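Forty hours, and who signs for them

From September every sixth-former at Lastwood will need 40 hours of community service before the school will put its name to a leaving reference. Clalberg, which runs the online log, says students who tried it last year averaged 38 hours each. I would like to know how many of those happened anywhere but on a form.

Hiyori Sugiyama, in Year 12, spent most of June sorting donated coats at the Sakamoto Centre. Her hours took three weeks to be approved. A classmate who shared a charity's post online had hers through the same evening.

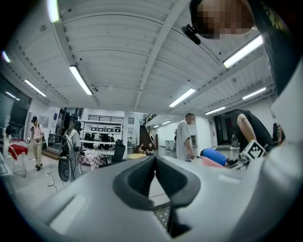 What the grant is for

There is money in it too. The Grondora Fund will give 2,000 pounds a year to the student with "the greatest impact", a phrase I have now read in two letters and a leaflet without finding out what it means. Sota Nakajima won it in the trial year for his reading club at the primary school, and fair play to him, the club is good. It was also running long before anyone offered a prize.

I asked how the entries were judged. The reply said there had been 33 and that the standard was high.

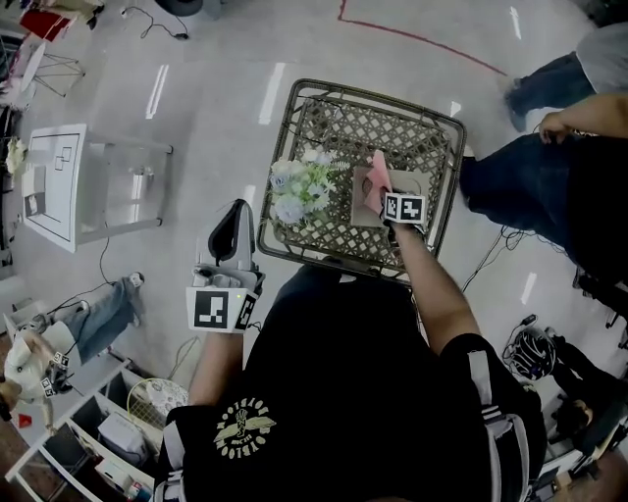 It didn't say who read them, or whether anyone rang the places named. Perhaps somebody did. Parents can put questions to the head at the open meeting at 6.30pm in the main hall, and mine will be what happens to a student who looks after a grandparent every night and has no box to tick for it.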